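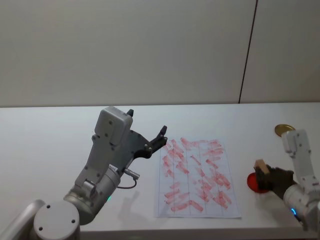
Figure 2. Tabletop setup with a small beige wooden block held above a white surface.

3.2 Survey sites and sampling of household water use

Meter readings were collected in two towns, Jevville and Partington, both supplied from the Pollesach reservoir. The towns differ in the age of their pipes and in how customers are billed. Jevville charges by volume, while Partington charges a flat fee that is set once a year. Homes with a private well were left out, as were homes that changed owners during the study period.

The final sample held 1,000 homes, split evenly between the towns. Each home was fitted with a Marico pulse meter on the main supply line, upstream of any garden tap. The meters logged flow at intervals of 6 minutes and stored the readings until the next download. Records with gaps of more than 2 days were dropped from the seasonal comparison but kept for the estimate of night flow. The last download used in this paper is dated 2024-10-07.

Night flow was taken as the lowest hourly mean between midnight and dawn. A home was marked as leaking if its night flow stayed above zero on every night of a billing period. This rule is strict and will miss slow leaks that stop and start, such as a worn toilet valve. It also marks homes that run a water softener on a nightly cycle, and these were removed by hand after a check against the intake form.

Outdoor use could not be metered on its own. It was estimated as the difference between June demand and the winter base for the same home, following the method in Section 2. The estimate assumes that indoor use does not change with the season, which is doubtful for homes with school-age children. A follow-up form on summer absences was sent to all homes in the sample, and 74 percent returned it. Homes that did not reply were given the mean absence for their town.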